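Okay, mic's on? Good. I'm filling in for Pushpa Gautam, so if the jokes land badly, those were hers. This is the perception half of the Flonetard story, and Hugo Valcárcel has the planner after the break (go to that one, it has demos!).

Quick recap for anybody who missed the morning. We record two-handed folding jobs with hand-held grippers, then Zukum turns those recordings into gripper poses and an opening width for each hand. The width estimate is what I want to moan about. It was lovely on my desk and then it drifted, and I spent most of July blaming the clock sync. Wrong! I owe Carys a coffee for that one.

Pause here, let people look.

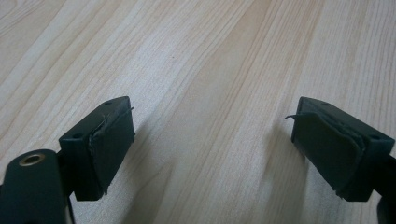
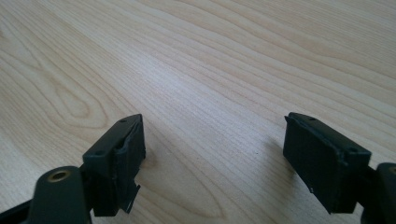
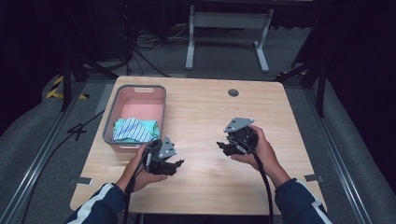 Finger pads in the first two, both grippers over the table in the third.

So, look at the pads, especially those curled edges. Our width code fitted a line to the inner edge of each finger and took the gap between them. A flap of rubber sticking up gives you a very nice edge, and the fitter was thrilled with it. The wood grain gave it a few more to choose from.

What we do now: track the screw holes on top of the finger blocks instead. They're rigid, they're dark little circles, and the pad can fray all it likes. Audrey-Anne Li wrote the first version in 83 lines and I've made it longer and worse, sorry. If it can't find 2 holes on a finger, it marks the width as unknown and the smoother fills in from both sides. Max gap is 37 samples, then we toss the segment.

(Skip the covariance slide if we're past 20 minutes.)

Still open: pad thickness. The holes say where the block is, so a worn pad shifts the contact point and the policy never hears about it. Naveen wants a per-session offset. I'd like to learn it, and we've argued this four times now. Questions, then Hugo.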